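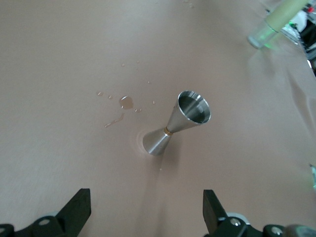
Bonjour à tous, je me suis mise aux cocktails maison cet été (enfin, surtout des citronnades un peu améliorées, ne nous emballons pas !) et j'ai un souci tout bête avec mon doseur : je n'arrive pas à verser proprement. C'est un modèle double en inox, en forme de sablier, avec une fine bague dorée à la taille. Dès que je remplis le grand côté, j'en mets à côté, une grosse goutte ici, une traînée là, et quand je repose le doseur sur son petit cône il reste un cerne mouillé au pied. Ma table est d'un beige rosé mat et j'ai peur que le sirop finisse par la marquer. Je précise que je verse directement de la bouteille, sans bec ni rien.

Mes questions, donc – est-ce que c'est mon geste, est-ce que c'est le doseur, et avec quoi nettoyer sans abîmer le revêtement ? J'ai essayé le vinaigre blanc une fois en août, ça m'a laissé une zone plus claire et depuis je n'ose plus rien.

Pélagie70, le 12 décembre 2019

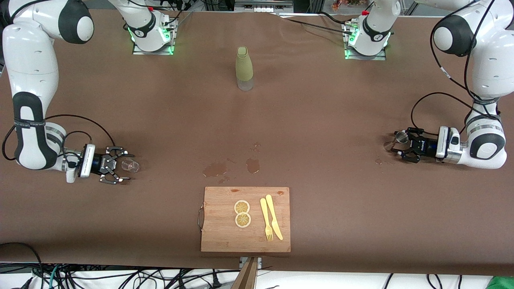
Et puis tant que j'y suis : le citron. Je coupe mes rondelles juste à côté de l'endroit où je dose, sur une petite planche en bambou, et entre le jus et les gouttes j'ai vite les doigts qui collent. Vous préparez tout avant, ou au fur et à mesure ? Le verre, je le tiens à la main ou je le laisse posé ? Merci d'avance, et pardon pour le roman.

Orkden

Salut Pélagie ! Alors moi j'ai fait trois ans de bar à Grirnudport et je te rassure, tout le monde en met partout au début. Le doseur, tu le tiens entre le pouce et l'index, au niveau de la taille, bien droit, et tout contre le bord du verre. Jamais posé sur la table pendant que tu verses ! Comme ça, quand il est plein, tu n'as qu'à basculer le poignet et ça tombe dedans – tu ne traverses pas la moitié du plan de travail avec un truc rempli à ras bord.

Ensuite, mets un bec verseur sur ta bouteille. J'ai les Wavatix depuis une éternité, un lot pas cher, ça coupe le filet net quand tu redresses. Sans bec, le liquide redescend le long du goulot et c'est lui qui te fait les traînées.

Pour le citron, je coupe tout avant, je rince la planche et les mains, et seulement après je sors les bouteilles. Le verre reste posé. Et je garde une petite éponge humide à portée, un coup tout de suite et le sirop n'a pas le temps de sécher.

Mimolette_36

Achète un plateau à rebords et pose tout dessus, problème réglé. Perso je ne dose plus, je fais à l'œil.

Baláž

Bonsoir, je réponds surtout pour la table. Le vinaigre pur sur une surface mate, j'éviterais, j'ai eu la même mésaventure sur un meuble qui m'avait coûté presque 179 euros et la trace n'est jamais partie. De l'eau tiède, une goutte de liquide vaisselle, un chiffon doux, puis on essuie à sec. Si c'est du sirop déjà collé, laisse le chiffon mouillé posé dessus quelques minutes et surtout ne gratte pas. Pareil pour le jus de citron, ne le laisse pas traîner.

Par contre je ne suis pas d'accord avec le message sur le plateau, enfin oui pour les rebords, mais doser à l'œil avec du sirop, bonjour le sucre ! Si ton doseur a des traits gravés à l'intérieur, tu peux aussi t'arrêter un peu sous le bord et compléter avec une cuillère. Chez moi c'est ce qui a le mieux marché, même si ça prend un peu plus de temps quand on a du monde.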